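Household Tips: Planning Your Home's First Robot Arm
By Forough Talebi, 29/08/2023

I love this stuff, and I get more mail about arms than about dishwashers now, so let's talk money and floor space!

Start with the chore, then shop. Write down the one job you want done (light switches are a terrific first job, small and easy to check) and measure from the floor to it and from the nearest open spot to it. I did mine on graph paper before I ever called Cadton for a quote.
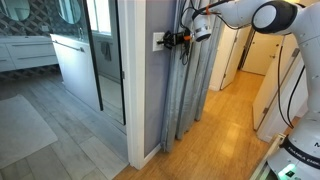
Next, split your budget. Mine had $1341 set aside for the stand, cables and clips alone, and I spent $952 of it. Price the small stuff early, because it never shows up on the big quote. Cable clips are cheap, so get 2 bags!

Doorways deserve their own line on the plan. Open every door all the way and mark the swing on the floor with painter's tape, then keep the base outside the tape. My narrowest spot came to 63 inches with the curtain pulled back, and I was thrilled to have that much. 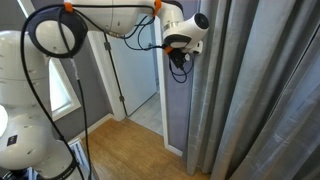 Ask for a trial before you buy. Skála and Bultstead both quoted me one, with pickup included, and Bultstead will hold a price until November. Have them run your chore in your own hallway, with your own switch, in the morning and again at night if they'll stay (bring snacks, they'll stay). 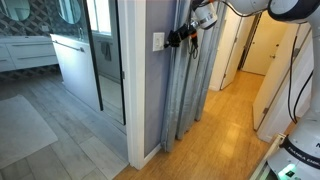 Gripper beside the switch plate, with the bathroom to the left and the hallway beyond.

Last tip: leave a little in the budget for spare gripper fingers. Prelletti sells them in pairs.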